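# Asham Shelf Notes – snack aisle set

Radek Říha, January

Readme for the snack part of the shelf notes. Wrote this quickly on Thursday before the shop visits started again, so expect gaps. If something is wrong, fix it and put your initials in the log.

## What it is

Pictures and short written notes from grocery shops, snack aisles only. Packets on shelves, packets in the hand, shelf edges, price labels where they can be read. 2,757 pictures in all, from 15 shops. Three areas: Asham, Nanstead and Whitcombe. Hamwood was meant to be in as well but the notes never got typed up, so it's out for now.

Mostly namkeen, gathiya, chevda, sev, mixes of all sorts. Some crisps and biscuits where they share a bay. No drinks. No fresh sweets from the counter, those are in the other folder.

## What's in the folders

- `shelf/` – bays as found, nothing moved
- `held/` – one packet picked up and turned to face front, shelf behind
- `notes/` – one plain text file per visit
- `names.csv` – product names, spelling as printed
- `log.txt` – changes, who and when

The held ones are the most useful for names. On the shelf the bags lean and slump, half the name goes into a fold and you end up guessing. Held flat by the sides you get the whole front. 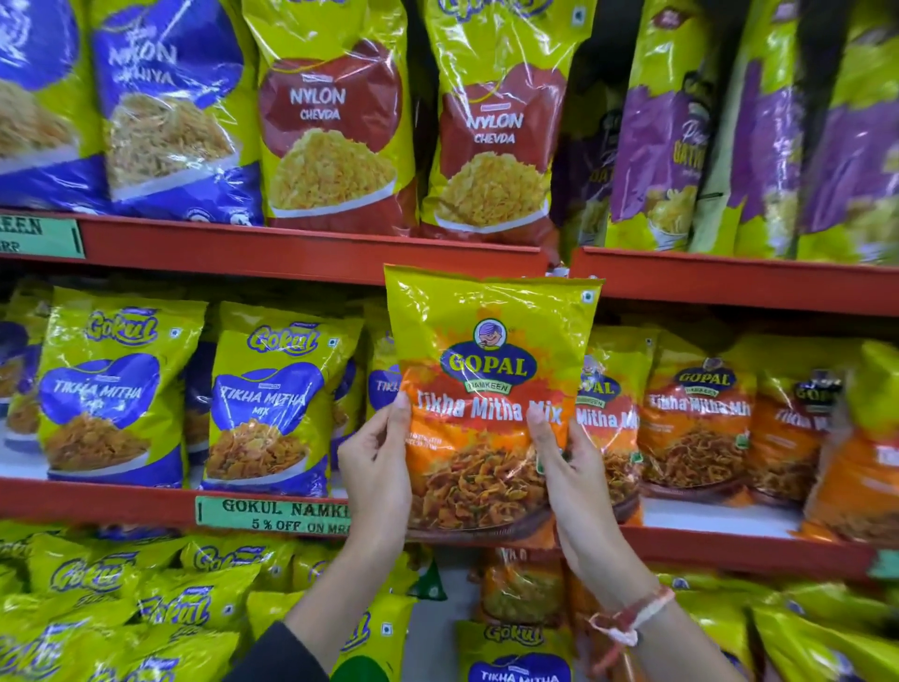

Names go in exactly as on the packet. So "Tikha Mitha Mix" stays like that, even if another maker spells it Teekha Meetha. Same with chevda, chevdo, chivda, chiwda – do NOT tidy these into one. There's a second column called `family` for grouping and that's where the tidy spelling goes. I lost an evening undoing somebody's find and replace, please don't.

Maker goes in its own column. GOPAL is in capitals because the bag has it in capitals. If the maker can't be read leave it blank, don't guess from the colours. Plenty of makers use yellow and red.

## How the notes are written

One line per product, left to right, top shelf first. Name, maker, family, anything odd. Example from a visit file:

 Nylon Gathiya | (blank) | gathiya | front row
 Nylon Chevda | (blank) | chevda | one leaning

"Nylon" is part of the name, it means the thin fine sort. Had two people ask if it was a mistake.

Weights only where printed on the front and readable. 200 g and 200g both turn up in the file, sorry, haven't decided which.

## Known problems

- 98 pictures have no matching line in the notes. Mostly Nanstead.
- Glare. Shiny bags under shop lights, some names just gone.
- Price labels often half out of view. Only enter what you can read, no filling in.
- Purple gathiya bags and purple mix bags got muddled in the first Whitcombe visit. Sorted most of them, not all.
- `family` is empty for anything I couldn't place. Wants someone who grew up eating this stuff to go throught it.
- A few visits have the shelf order backwards – right to left. Marked R in the log.

## Adding to it

Ask the shop first. Put packets back where they were, facing out. Type your notes the same day, they make no sense a week later. New shops get the next free number, don't reuse old ones.

Checks before you send: names match the packet, no prices guessed, file saved as plain text and not a Word document (agian).

## Using it

Fine for anything to do with product names, spellings, how shops lay out a bay. Not much good for prices, too patchy. Don't use it to say which snacks sell best either, a full shelf could mean anything.

Questions to Radek, replies slow till the Nanstead visits are done.

Related items

- Asham Shelf Notes – sweets counter
- Asham Shelf Notes – flour and pulses
- Spelling list, snack families
- Hamwood visits (not typed up)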